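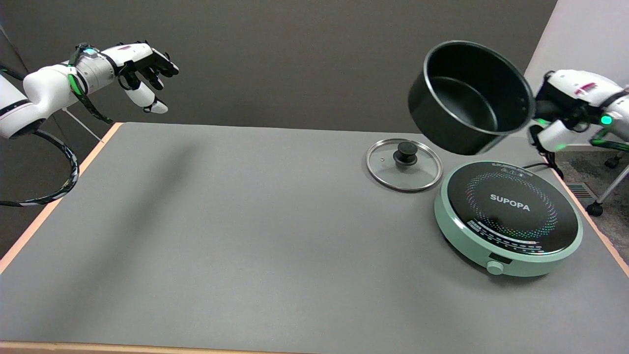
Chapter 9
Tracing and Recovering Public Assets

Print this page | E-mail this chapter

9.1 Scope of the chapter

Asset recovery is the process by which a state takes back money or property obtained through an offense against it. The process has four stages: tracing, restraint, confiscation and return. This chapter deals with the first two. Confiscation and return are covered in Chapter 10.

A restraint order is temporary. It stops the holder from selling, moving or pledging the property while a case is prepared, and it does not decide who owns it. Students often confuse restraint with confiscation, and the press does so regularly. A headline stating that accounts have been "seized" may refer to either.

9.2 The Lutgate file

The Lutgate file is used throughout the chapter. The district of Lutgate paid a supplier, Bideo, for road drainage work under 770 separate invoices. An audit matched 755 of them to completed work. The remaining invoices carried valid approval stamps but no site record. Payment on them had passed through a second company, Drodisier, before reaching an account in Sedgwick.

Two questions follow. The first is whether the unmatched payments can be followed into the Sedgwick account after they were mixed with other funds. The second is which authority may apply for restraint – the district that lost the money or the prosecutor who has opened a case.
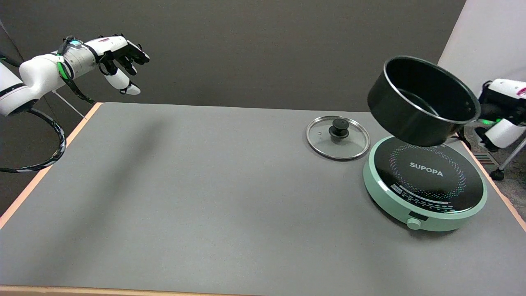 On the first question, most legal systems accept one of 2 approaches. Under direct tracing, the applicant must show each step by which the money moved. Under value-based recovery, it is enough to show the amount of the benefit, and any property of the same value may be restrained. Direct tracing is slower and needs complete bank records – but it reaches property now held by third parties more easily.

On the second question, the answer depends on statute. Where the law is silent, courts have usually preferred the prosecutor and allowed the district to be heard as an interested party.

9.3 Terms used

Holder: the person or company in control of the property at the date of the order.
Interested party: anyone with a claim to the property who is not the holder.

We use cookies to remember your reading position. Accept | Settings

Comments (3)

reader_mt: Is the Sedgwick account treated as one asset or as several? 9.2 could be read both ways.

holloway_law: One asset for restraint. It is divided at confiscation, see Chapter 10.

pgs: The print link leaves out section 9.3.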